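Operating Systems Practice, Handout 6: Page Replacement and Swap
Prepared by Gudrun Ehlers. Revised 9 April 2026.

1. Demand paging
A process sees a contiguous virtual address space. Physical memory is divided into frames, and a page is loaded into a frame only when it is first referenced. A reference to a non-resident page raises a page fault; the kernel locates the page on the backing store, finds a free frame, updates the page table and restarts the instruction.

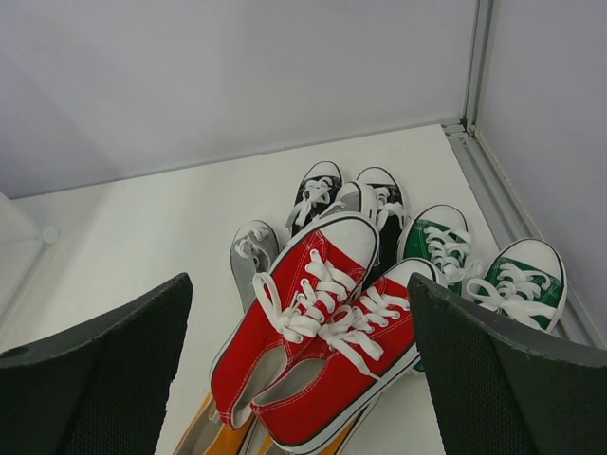
If no frame is free, a victim must be chosen. A clean victim is discarded. A dirty victim is written back first, so the fault costs 2 transfers instead of one.

2. Replacement policies
FIFO evicts the page resident longest, regardless of use. LRU evicts the page unused longest -- a better predictor, but costly to track exactly. Clock approximates LRU with one reference bit per frame.

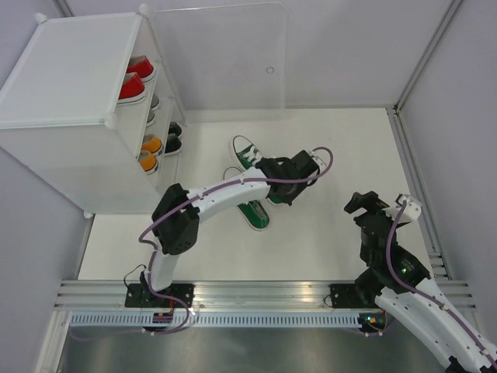 Residency is a property of the individual page, and a process normally runs with part of its address space absent. Red, dark grey, orange-yellow and black sneakers on the shelves with the green ones on the floor give the general picture: most of the set in its slots, the remainder elsewhere. The page table records which is which by means of the valid bit.

3. Lab exercise
Run the Iden simulator with three frames, then with six. Record the fault count for each policy. Raise memory load to 80 per cent and note where thrashing begins.
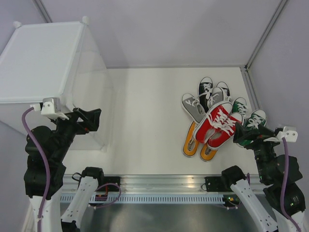 Fig. 3. Work surface with white box-shaped container at left.

Submit results to Finn Kröger. Late work needs prior approval.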